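4. Writing time among parent members

4.1 Setting and material

The writers' association in Funamstead runs an online membership for people who write and have children at home. Members pay a yearly fee, join a monthly reading, and may sign up for a shared log in which they note when they wrote and what stopped them. We were given access to the log for the months from September onward, with names removed by the association. It holds 1,827 entries from 94 members. Entries shorter than a full sentence were kept if they gave a time of day.

Each entry was coded for place, length of session, and the reason the session ended. Two coders worked separately and settled differences by discussion. The coding sheet was first used in the Sillau study of evening classes and was changed only to add a category for school pickup.

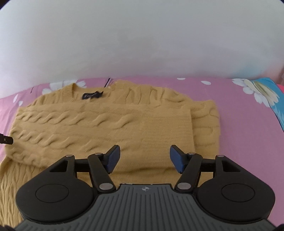
Place turned out to be harder to code than length. Many members named a room but wrote in it only while doing something else, and the log has no field for this. A typical entry reads "bedroom, between laundry." We coded such sessions as shared when the writer named a household task, however small: a sweater folded on the bed, as in Figure 4, would count if the member mentioned folding it. Sessions with no task named were coded as single use. The shared code was the more common of the two on weekdays, and on weekends the two were close to even.

4.2 Length of sessions

Members tended to describe a good session by its word count and a poor one by its minutes. The association suggests a goal of 500 words per sitting, and this number appears often in the log, mostly in entries that report missing it. Members with a child under school age wrote in shorter sessions but logged more of them. We found no clear link between session length and whether the member later brought a piece to the monthly reading.

Figure 4. Household items in a bedroom.
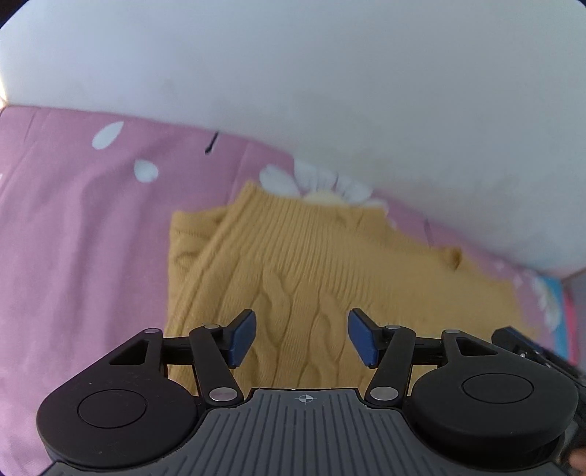 4.3 Interruptions and return

The reason for stopping was given in most entries. A child waking was the most frequent reason in the evening, and paid work was the most frequent in the morning. We were more interested in return, meaning a second entry on the same day. Return was uncommon after evening interruptions. Several members wrote that they went to sleep in the child's room and left the page open.

Members who wrote by hand returned more often than those who used a laptop. The groups are uneven in size and we do not press the point.

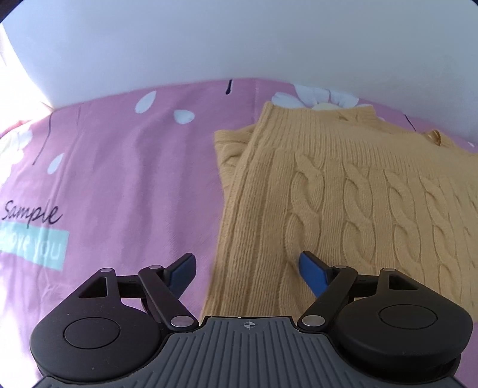 Yabsira Woldemariam, replying to an early draft of this section, objected that return on the same day is a narrow measure. A parent who thinks through a paragraph at the bus stop and writes it down on Tuesday has returned to the work, she argued, and the log cannot show it. She also asked whether members who felt they were failing simply stopped making entries.

We accept both comments. The second can be tested in part. Of the members who joined the log, 7 made no entry after their first month, and their last entries were no more negative in tone than those of the others. The first comment would need interviews, as were done with the Weldu reading circle, where members were asked to recall the origin of a single page.

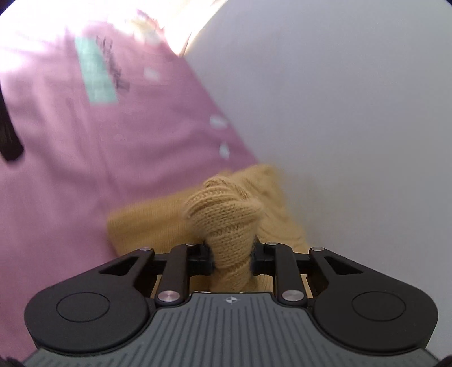 Interviews would also help with the question of company. The log was set up as a private record, but members soon began to address one another in it, with advice on nap times and offers to swap drafts. Such remarks were left out of the coding. They were more frequent in entries made late at night, and in the Grorkia branch they came to outnumber reports of writing. Section 5 takes up these exchanges and treats them as a form of membership in their own right.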